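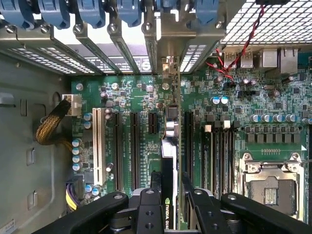 4.3 Slip during card extraction

The most serious fault in the Drodlow trials was a slip of the gripper while it pulled a graphics card up from its slot. As Figure 6 shows, the two fingers are placed on both sides of the card.

Figure 6. Gripper fingers straddling a graphics card in an open workstation tower.

From 3,037 pulls we recorded 35 slips. In 9 of them the controller did not notice the lost grip, and the arm continued upward with no card. In 5 cases the card stayed tilted in the slot and the next attempt pushed against it. The force limit stopped the arm each time, but later than we had set it. Mengal found that the limit was read only after the end of each motion segment. We corrected this in August.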